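Pindach Productions
Open positions and calls

Call for participants: Lellwood, season 2

Posted 19/03/2022

Pindach is accepting applications from members of the public to take part in the second season of Lellwood, an unscripted elimination series in which residents live and compete in a closed house. The series is produced for the streaming service Hatia. Applicants should read this notice in full before completing the form, as incomplete applications are not returned for correction.

Format

Residents enter the house together and remain on site for 50 days unless eliminated or withdrawn earlier. Contact with persons outside the production is not permitted during this period, except as set out under Welfare below. Phones, laptops, smart watches and printed news are surrendered at check-in and held in sealed bags until departure.

Each week consists of a house task, an individual task and an elimination episode. House tasks determine the food budget. Individual tasks determine immunity. Eliminations are decided by a combination of viewer vote, cast through the Hatia app, and resident nomination. The weighting between the two changes during the season and will not be disclosed to residents in advance.

The daily episode runs 50 minutes. A continuous feed is also available to Hatia subscribers and is delayed for legal review. Residents should assume that any conversation held outside the bathrooms and the medical room may be used in either.

Eligibility

Applicants must:

- be 21 or older on the date of application
- hold a passport valid for the full production period
- be available without interruption from check-in to the final episode, including the travel day at each end
- speak conversational English (the house language during tasks and eliminations)
- have no current contract with another broadcaster or streaming service that restricts on-screen appearances

Employees of Pindach, Hatia or Shi, and members of their households, are not eligible. Persons who reached the interview stage for season 1 may apply again but must submit a new form and a new video. Earlier material has been deleted under the retention policy.

Professional performers may apply. Representation must be declared on the form, and all correspondence will be with the applicant directly until an offer is made. Social media following is not a selection criterion, and the form does not ask for it.

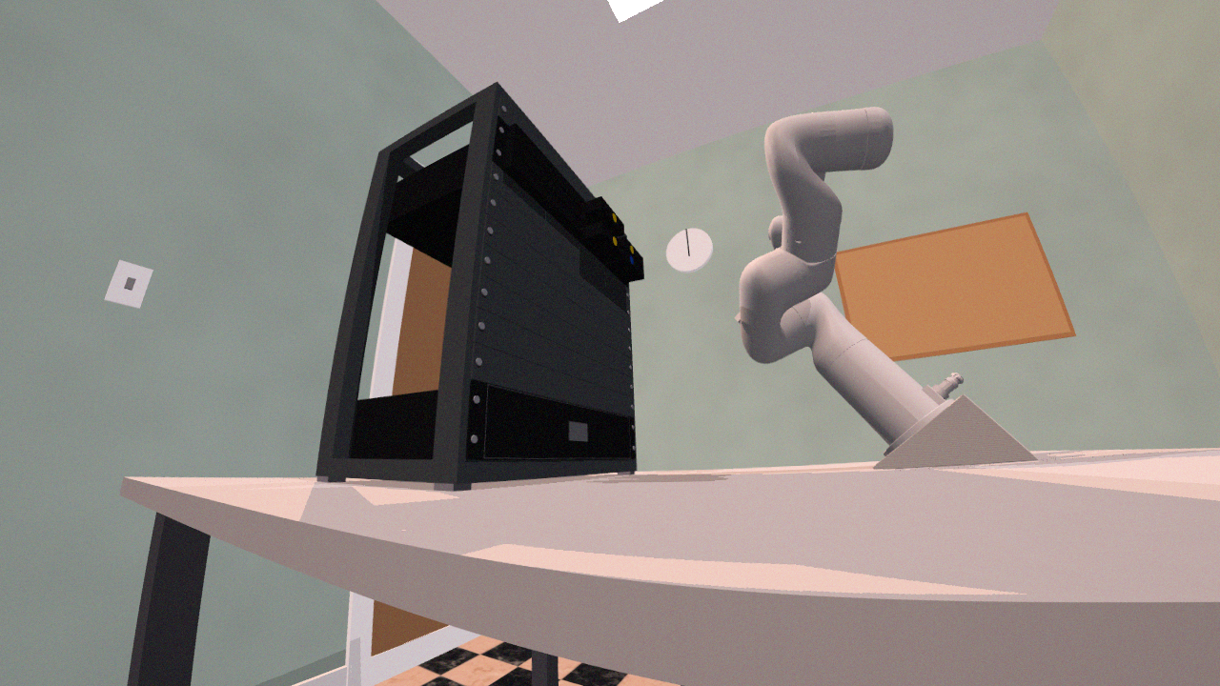

Selection process

Selection is carried out by Shi, the casting contractor for the series. It has four stages.

Stage one is the written form and a video of no more than 2 minutes. The video should be recorded in one take, in landscape orientation, without music, filters or captions. Applicants should state their name, age, town and occupation, and then describe a disagreement they were involved in and how it ended. Videos longer than 2 minutes are viewed up to the limit and stopped there.

Stage two is a remote interview. Shi will invite 200 applicants to this stage. Interviews are recorded and scored by two interviewers working independently.

Stage three is an in-person assessment day for 71 applicants. It includes group exercises, a screen test, a medical examination and an interview with a licensed psychologist. The psychologist's report is advisory to the production but may on its own be grounds for exclusion. Travel in economy class and one night of lodging are paid for by the production. Companions are not covered.

Stage four is a background check and reference calls. Applicants are asked for three references, one of whom must be a current or former employer. An offer may be withdrawn if information on the form is found to be false, whether or not the point would have affected the decision.

A reserve list is kept. Reserves must remain available until the end of the third week of broadcast and receive a holding fee for that period.

Payment

Residents receive a weekly appearance fee, paid in arrears, for each full or partial week in the house. The fee is the same for all residents and is not negotiable. The rate is given in writing at stage three. The series winner receives the prize stated in the resident agreement. All amounts are taxable, and residents are responsible for their own filings.

Voluntary withdrawal does not affect fees already earned. Removal for a conduct breach ends payment from the day of removal.

Welfare

A nurse is on site at all hours. The psychologist is available to any resident on request, off camera and off microphone. In the event of serious illness or death in a resident's immediate family, the resident will be informed without delay and may leave or make a supervised call. Aftercare sessions are offered for six months following departure.

Prescription medication is held and dispensed by the nurse. Dietary requirements on medical or religious grounds are met in full regardless of the result of house tasks. Preferences are not.

How to apply

Forms are available on the Lellwood page of the Pindach website. The form takes a single video file in MP4 format. Applications sent by mail, by social media message or through a third party will not be considered. There is no fee at any stage. Any person requesting payment in connection with an application is not acting for Pindach or Shi and should be reported to the casting desk.

Receipt is acknowledged automatically. Applicants who submitted the early interest form in February must still complete the full application. Due to volume, feedback is not given at stages one and two.

Personal data from unsuccessful applications is kept until the final episode has aired and then deleted. Applicants may request earlier deletion, which will be treated as withdrawal.

Casting desk: use the contact form, subject line "Lellwood 2 application"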